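About The Plevby Ledger

Category: About Us | Media & Press

The Plevby Ledger is a daily email and website covering the news business. We write about newspapers, broadcasters, magazines, online publishers and the people and companies that own them.
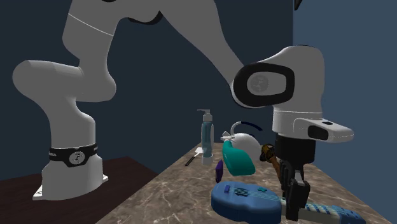

We started as a weekly note sent to 40 subscribers, most of them reporters and editors at small papers. It listed ownership changes, layoffs, new hires and court filings that had something to do with the press. The note now goes out every weekday morning and has 4000 paying readers. The format has not changed much. Each item is short, says where the information came from, and links to the original document when there is one.

What we cover

Most of our work falls into a few areas. We follow sales and closures of local papers, including who is behind the holding companies that buy them. We read libel and privacy suits against publishers from the first complaint to the settlement or verdict. We report on public records fights. We also keep an eye on advertising, printing contracts and postal rates, which get less attention than they should and often decide whether a weekly stays open.

We don't review shows or run celebrity items. Opinion pieces appear on the site only, under a separate heading, and are never mixed into the morning email.

Who owns us

The Ledger is published by Pawlak Press Reports, a private company with its office in Custberg. Pawlak also puts out a printed directory of regional newspapers every November. The directory and the Ledger have separate staffs. Companies listed in the directory pay nothing to be included, and a listing has no bearing on how we report on them.

We have 2 sources of income, subscriptions and classified job ads. We do not take display advertising from media companies, and we do not run sponsored posts. If a law firm or publisher we write about has also bought a job ad in the same month, we say so at the end of the story.

The records desk

Our second office, in Grinadthorpe, handles court and company records. The desk currently tracks 251 open cases in which a news outlet is a party. Subscribers can search the case list by court, outlet or type of claim. Entries are updated when something is filed, so a case that is sitting still may show no change for months. Older cases are moved to the archive once the time for appeal has run out.

Corrections

Mistakes in the email are corrected in the next edition, near the top. Mistakes on the site are fixed in the story with a note giving the date and what was changed. We don't remove stories on request. People who were named in a lawsuit that was later dropped can write to us, and we will add the outcome.

Tips and documents

Send tips by mail or through the form on the contact page. Please don't use a work computer or a work email account to reach us. We talk with sources about how they will be described before anything is published. Unsigned letters are read, but we need to confirm what is in them some other way before using it.

Subscriptions

Individual, newsroom and library rates are on the subscriptions page. Students with a school email address pay half. Cancellations take effect at the end of the billing period.

Page last updated 5/29/26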